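Looking After a Two-Finger Hand Gripper: Workshop Tips

The notes below are for the hand-held gripper we keep at the Purkden workshop, but most of them will suit any printed gripper with two fingers, a linkage and brass screw inserts. They were last gone over on 30th June.

Before you start

Clear a space on the bench and put down a light-colored towel. Small black screws vanish on a dark bench top. You will need a hex driver that fits your screws, a dry toothbrush, a lint-free cloth, a little dish soap in warm water, plastic-safe dry lubricant and a pencil.

Take the battery or cable off first if your model has a powered camera or sensor on it. Ours does, and it stays unplugged until the last screw is back in.

Cleaning the fingers

Wipe both fingers with the damp cloth, then go over them again with a dry part of it. Skin oil and packing dust build up on the gripping side and make smooth plastic bottles slide. Do not use acetone or nail polish remover on printed parts. Rubbing alcohol is fine on most of them, but try it on the back of a finger first.

Brush around the hinge with the dry toothbrush. Work outward from the pivot so the dirt doesn't end up deeper in the hole. Cardboard crumbs are the usual trouble if the tool is used around open boxes.

If a finger has gone shiny from use, rub it lightly with 400 grit paper, always in the same direction. Two or three strokes will do.

Checking the grip

Use a bottle with a rounded body and the cap on. A box is too easy. A round body only sits still if both fingers press evenly, so any play in the linkage shows up fast. Close the fingers on the widest part, hold for 18 seconds, then tilt your wrist left and right.

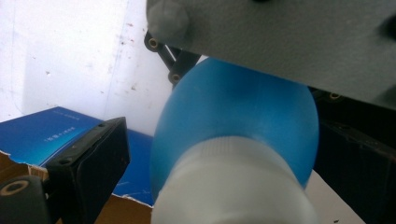 Photo: Cempaka Santoso / Purkden workshop pages

The gray finger and the black one don't have to match in color or age. We mix them all the time. What matters is that the two gripping faces line up when the tool is closed on nothing. Close it slowly and hold it up to a window. You want an even line of light, or none, from the base of the fingers to the tips. If the gap is wider at the tips, look at the linkage before you blame the finger.

Watch the bottle as you tilt. If it turns in the grip, clean the fingers again. If it drops toward one side, a pivot is loose.

Brass inserts

Look at every brass insert on the linkage arm and the fingers. Each one should sit flush or a hair below the plastic. One that stands proud is working its way out, and tightening the screw will only pull it further.

To reset a raised insert:

Take the screw out and set it aside.
Heat a soldering iron with a clean, blunt tip to 255 degrees C.
Touch the tip to the insert and let the heat do the work. Push lightly.
Stop just before it is flush, then press it down the rest of the way with a flat piece of metal.
Leave it alone until fully cool before putting the screw back.

Open a window while you do this. If the plastic around the insert is already cracked, replace the part.

Tightening the pivots

Pivot screws should be snug, with the arm still free to swing under its own weight. Turn the screw in until the arm drags, then back it off an eighth of a turn. Mark the screw head and the plastic with one pencil line across both. Next time you can see whether it has moved.

Thread locker is hard on some plastics. Corentin Guérin lost a good hinge that way in April, and we have used nylon-insert nuts on the back side since then. They cost a bit more and go on more slowly.

Put a very small amount of dry lubricant on the pivot and work the fingers open and shut a few times. Wipe off what squeezes out. Oil and grease pick up grit and find their way onto the gripping faces.

How often

Clean the fingers after every day of use. Check the inserts and the pencil marks once a week. We swap the pivot screws after 3000 closings, going by the tally on the log sheet, and the fingers when they no longer pass the bottle check after a cleaning.

Storing it

Leave the fingers slightly open. A gripper put away clamped shut on something will slowly take a set, and thin printed fingers are the worst for it. Keep it out of a hot car and off the windowsill.

Spare screws and inserts go in a lidded jar with the size written on tape. The spare fingers are in the Bergeron drawer, left-hand ones at the front. Please write down what you take.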